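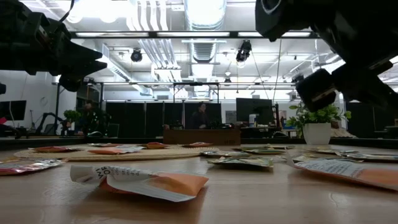

Fig. 1. Packets and a woven placemat on a wooden tabletop.

Reading Celebrity News, Unit 4: The Engagement Story
Handout prepared by Vlasta Ondrejka

Please read before Wednesday. Bring a pen and the article about the singer Emotlow and the actor Šimek, the one with 67 comments under it.

1. Who is speaking?
In an engagement story the couple speaks very rarely. Take the Emotlow article and underline every sentence which has a named source. I found 2. All the other sentences belong to "a friend", "an insider" or "a source close to the pair". Write in the margin what this person would need to know in order to say such a thing. Was he in the room? Did he only see the ring in a post?

2. The verb
Compare these headlines from July:
Emotlow confirms engagement
Emotlow appears to confirm engagement
Emotlow sparks engagement rumors
The first one promises a statement. The second needs a photograph or a caption which the writer has interpreted. The third needs almost nothing -- a ring on any finger is enough. All three were printed over the same post, which had four words and a heart.

3. Length and delay
The article in the magazine Truleda has 400 words. The news itself is in the second paragraph. After it come the history of the couple, two older relationships, and the tour dates. Students often call this filler, but I ask you to be more exact. Mark which part is background that a new reader needs, and which part was copied from older articles. The paragraph about the film premiere is copied with one comma changed.

4. The denial
Three days later the site Vokum wrote that the wedding was "not being planned at this time". Many readers understood this as a separation, and the piece received 1,364 shares. Read the sentence again slowly. What does it deny, and what does it leave open?

Homework
Rewrite the opening paragraph of the Truleda article in one page or less. Use only facts with a named source. Keep the tone light -- it is still entertainment news. Hand it in on paper, with your underlined copy attached.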